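Slide 6: Why I keep going back to Gallardo

Start with the ferry! Everyone flies in and misses the best part. The morning boat from Clitotville takes 97 minutes and you get the whole cliff line on the left side, so tell them to sit left.

The old Gallardo Hotel has 14 rooms, and room 602 isn't on the sixth floor (pause, let them guess). Archana Lodhi at the desk will tell the story if you ask her. Breakfast runs late, and the fig bread is worth getting up for.
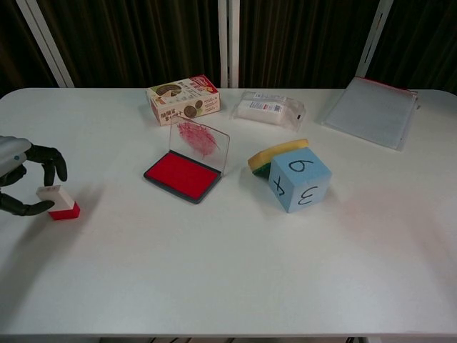
Slide 7: The Nullthorpe passport walk

My favorite thing on the island. You pick up a paper booklet at the dock and get it stamped at each village. Go in August if you can stand the heat, when the chapel stop stays open till 9 p.m.

Mention Santosh's shortcut past the lighthouse. Steep, but oh, that view!

Then questions, and hand over to Mamta for cruises.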